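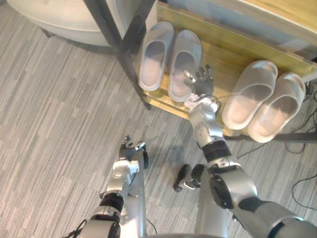

Robotics & Automation > Course Notes > Site Visits

Notes for week 9: the Levaleck open day

Print this page | E-mail this page

We went out to Levaleck on Saturday, July 23, 2022, and I promised I'd write something up for those of you who had shifts or footy. These notes are examinable in the loose sense that I'll assume you've read them before the Demitz assignment.

The open day ran in the old Edwards building, and if you park where I parked you'll walk 300 metres in the wrong direction first. Go in off the lane.

The demo I want you to think about was the household one, tidying slippers on a shoe rack. I know, I know, half of you wanted the welding cell! But slippers are a lovely problem. They're soft, they're open at one end, and the strap is both the obvious thing to grab and the thing that squashes when you grab it. The greys and the creams on that rack are close enough in colour that I'd want you to think hard about how you'd tell one pair from the other under ordinary room lighting.

Things to take from it:

1. Approach direction. Look at how the right hand comes in at the front edge of the shelf, between the two pairs, fingers up. Sketch the free space it has to work in. There isn't much, and one of the cream slippers is partly over the edge already, so a clumsy wrist rotation could have it on the carpet.

2. Low targets. A low rack means reaching down and forward, with the arms passing through a good chunk of the robot's own view. We did self-occlusion back in May (lecture 5, the slides with the awful colour scheme). Have another look at it.

3. Hands v grippers. A multi-fingered hand gives you choices, and every choice is something the planner has to sort out. I asked what they'd do with a plain two-jaw gripper and got a very good ten-minute answer that I stupidly didn't write down. Something about pinching the sole at the heel.

4. Cables. I go on about cable management every year and I'm going on about it again. Work out the wrist's full range first, then route the wire.

The other stop was the Skimov bench, where they talked us through logging. They keep 200 trials per task before anyone's allowed to quote a success rate. Your last lab reports had, in one case, three.

For the tute: pick one slipper on the rack and write out a grasp plan for it, half a page, with a labelled diagram. Say which fingers touch what, and what you'd do if the first grasp slips. It's worth 5 marks. The reading is pages 51 to 58 of the course reader, and please bring the printed version because the wi-fi in our room is still rubbish.

This site uses cookies to remember your preferences. Accept | Manage settings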